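Print this page | E-mail this page

Work and Its Machines
Handout for the fourth meeting: When the job is broken into small motions
Prepared by Abílio Prata

Welcome back, and thank you to everyone who stayed behind in the hallway last time to keep arguing about the Fedeson packing line. I enjoyed it very much, and I have tried to put some of what you said into these notes so that those who had to run for the bus can catch up.

You will remember where we left off. Fedeson put in 2 palletizing arms at the end of its line, and the people who used to stack boxes there were moved to what the company called "flow support." On paper that was a step up. The wage was a little better and the lifting was gone (and nobody should be sentimental about lifting, I did enough of it when I was young). But several of the workers in the interviews said that they missed knowing when they had done a good day's work. A full pallet is a thing you can stand beside. A line that did not stop is harder to feel proud of, at least at first.

For this meeting please read the Wollow chapter, which is longer than I would like, 75 pages, but it goes quickly once you are past the wage tables. Wollow is a catering supplier, and the chapter follows its packing room through the spring when the Arai system came in. Pay special attention to Amirul Hidayat, the shift lead, and to the way he talks about teaching. He had trained new people for years by standing next to them. Then he was asked to help train a machine, and he found that he had to think about his own hands in a way he never had before - how early they open, how hard they close, what they do when something slips.

Two terms to have ready:

Tacit skill: what a worker can do but has trouble putting into words. The old textbooks are fond of bicycles here. I prefer anything done at a kitchen counter.

Demonstration work: labor in which a person performs a task so that a machine can later learn from the record of it. Often the person does the task with a tool shaped like the robot's own gripper, so that the record fits the robot's body better than a bare hand would. 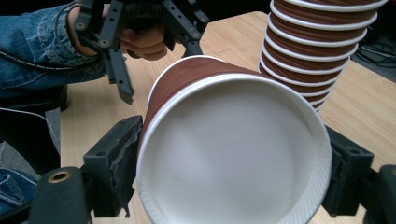
Paper cups and hand-held grippers. 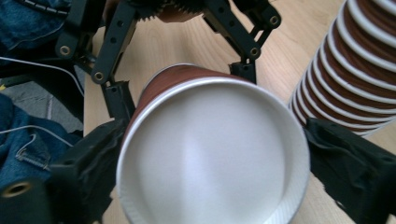 Demonstration work raises an old question about pay in a new form. If I am paid by the hour to pack, the firm gets my packing, and when I go home it gets no more of it. If I am paid by the hour to demonstrate, the firm keeps something that goes on being useful after I leave. Think of a paper cup lying on its side, held between two black finger pads with the stack standing close by. Most of us would call picking up a cup no skill at all, and yet the pressure has to suit a thin paper wall, and the wrist has to know which way the mouth is turned. Brilora, the agency in the second half of the chapter, paid per session, with 1,000 demonstrations as the target for each task. One worker stopped at 868 and asked what the unfinished set was worth. Come with an opinion on what she should have been told, and bring the page number for anything you quote.

Print this page | E-mail this page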